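L'atelier Stindel cherche deux personnes pour rejoindre l'équipe couleur et matières – et on a vraiment hâte de vous rencontrer !

Stindel, c'est un petit atelier de conseil en décoration intérieure installé au-dessus d'une ancienne droguerie. Nous travaillons surtout pour des particuliers qui rénovent une ou deux pièces, parfois pour des gîtes, et depuis l'an dernier pour la résidence Navickas, un chantier de 190 logements dont nous choisissons toutes les teintes, du hall aux chambres. Autant dire que les nuanciers débordent des étagères et qu'on parle de gris chauds jusque dans la file de la boulangerie.

## Le poste : coloriste d'intérieur (h/f)

Vous recevez les clients, vous les écoutez (beaucoup), vous allez voir les pièces à différentes heures de la journée et vous proposez des harmonies complètes : murs, plafonds, portes, encadrements. Vous préparez aussi les planches d'échantillons et vous suivez les peintres jusqu'à la dernière couche.

Nous aimons les partis pris francs. Un plafond foncé ne nous fait pas peur, un mur brun non plus, et nous passons volontiers une heure sur la couleur d'un encadrement de porte. Chaque projet commence par un rendu de la pièce, qu'on discute ensemble autour de la grande table avant de sortir les pinceaux. Pour une chambre, on peut très bien partir sur un plafond bleu canard sombre, un grand mur brun foncé à l'aspect marbré, des gris mouchetés plus clairs en face et au fond, et un encadrement bleu marine autour de la porte.

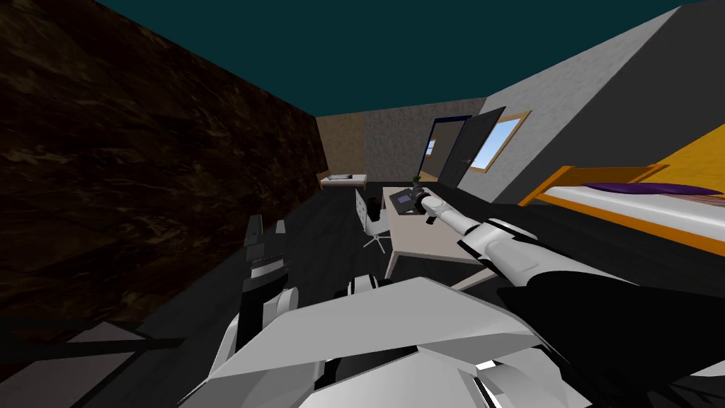

## Ce que vous apportez

- Une formation en décoration, peinture ou arts appliqués, ou bien une vraie expérience de chantier. Les parcours en zigzag nous plaisent beaucoup.
- Un œil exercé, et l'envie de l'exercer encore.
- De la patience avec les indécis.
- Le permis B : les clients habitent parfois loin de la gare.
- La pratique d'un logiciel de rendu est bienvenue. Si vous débutez, Ffion Kneath vous formera pendant les premières semaines.

## Ce que nous proposons

Un CDI à temps plein à partir de janvier, avec une période de travail en binôme avant vos premiers clients en solo. L'atelier ouvre à 9 h, on termine à 17 h 30, et les visites du soir sont récupérées. Vous aurez 5 jours de formation par an, à choisir librement – l'enduit à la chaux, la fresque, le dessin, ce qui vous tente. Et puis il y a la matériauthèque : 586 références de peintures et de papiers peints, toutes à toucher et à comparer à la fenêtre !

Le salaire dépend de l'expérience et on en parle dès le premier entretien.

## Pour postuler

Envoyez-nous un CV et quelques lignes sur une pièce qui vous a marqué : une cuisine d'enfance, une salle d'attente, un palier, peu importe. Pas besoin de lettre de motivation classique. Joignez jusqu'à 10 images de vos réalisations si vous en avez, chantiers personnels compris.

Les candidatures sont lues par Emrys Hopkin et Ffion Kneath, qui répondent à tout le monde. L'entretien se passe à l'atelier et dure une petite matinée, avec un exercice d'échantillonnage que nous faisons en même temps que vous. Dossiers à déposer sur place ou par courrier, à l'attention d'Emrys, avec la mention « coloriste ».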